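How to clean an old carved boxwood netsuke without losing the patina?

Posted in: Antiques and Collecting > Asian Carvings

Miroslava Ševčík

Good evening to all. I am new on this site and English is my third language, so please forgive my mistakes.
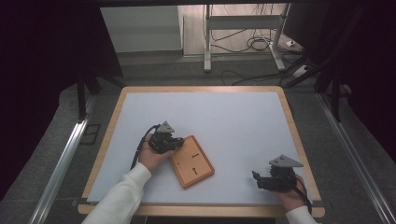 In December I bought a small netsuke from the online sale of Dornilura. It shows a rat sitting on a bundle of rice straw. The listing said "boxwood, nineteenth century, unsigned", and I paid 114 pounds including the postage. I collect mostly small ivory-coloured pieces made of stag antler, so wood is not my strong side.

The carving is very good, I think. The problem is the dirt. In the deep lines of the straw there is a grey, greasy material, and in two places something white which looks like old polish that has dried. On the high parts, the back of the rat and the ears, the wood has a beautiful warm brown colour and I am afraid to touch it.

My husband's cousin told me to put it in warm water with a little washing-up liquid for six minutes. A man at the Briltow fair told me that I must never use water, only olive oil. These two pieces of advice cannot both be right, and perhaps both are wrong.

So I would like to know how I can take out the white material, and if the grey material should stay where it is. Also, one of the two cord holes is larger than the other. Is this damage, or was it made so?

Thank you in advance for your patience.

Petrică Dumitrescu

Hello Miroslava, and welcome. Please do not put it in the water! Boxwood is dense, but it will still take in water through the end grain and the cord holes, and when it dries you can get a small crack that was not there before. If the piece was stained by the carver, which was very common, the warm water and soap can also take the colour from the wood. You cannot put this back.

Olive oil is also a bad idea. It does not dry properly, it becomes sticky and after some months it smells. It collects more dust than before. I suspect that your grey material is exactly this, oil from some earlier owner mixed with house dust.

What I do with my own pieces is simple and slow:

First, use a soft dry brush, such as a clean make-up brush, and go along the lines, never across them. Do this over a white sheet of paper, so that if a small piece comes off you will find it.

Then take a wooden toothpick and cut the end a little so that it is not sharp. With this you can lift the white material very gently. Old wax polish is usually brittle and comes away in crumbs. If it does not come, stop. Do not use a needle or any metal tool, the scratch will be light in colour and you will see it for ever.

If there is still some grease, you can make a cotton bud slightly damp with white spirit and roll it, do not rub. Try first on the underside, between the cord holes. If you see brown on the cotton, stop immediately, because you are taking the stain. Open a window and keep it away from any flame.

After this, nothing more. No wax, no oil. The best treatment for a netsuke is clean, dry hands. I hold mine in the evening when I listen to the radio – the natural polish comes from this, but it takes years.

About the dark dirt in the deepest lines, I would leave most of it. Some carvers put dark stain in these lines on purpose, to make the straw look deeper. If you clean it until it is pale, the carving looks flat and a buyer will think it is new.

And the holes: two different sizes is normal and even a good sign. The larger one was made to hide the knot of the cord. Look inside with a small torch. On a piece which was really worn, the edges of the holes should be soft and rounded.

Shaimaa Soliman

Just use furniture spray on a cloth, I do all my carved elephants with it and they come up lovely.

Petrică Dumitrescu

Shaimaa, with respect, please not on a netsuke. Many of these sprays contain silicone, and it is very difficult to remove afterwards. For modern elephants it is probably fine.

Ifeoma Balogun

I agree with Petrică on nearly everything. I would only be more careful with the white spirit. If the rat has inlaid eyes, they are often horn and fixed with a glue or lacquer that we cannot identify by looking, so stay well away from the head.

Keep it also out of a heated cabinet. Mine stood under a halogen lamp for one winter and a line opened along the base. Now I leave a small glass of water at the back of the shelf and I have had no more trouble.

Miroslava Ševčík

Thank you very much to all of you. I tried the brush and the toothpick this afternoon, only on one side. The white material came off in crumbs, as Petrică wrote. The eyes are inlaid, so I did not open the white spirit. The edges of the holes are quite round. I will leave the dark lines as they are and continue with the other side tomorrow when the light is better.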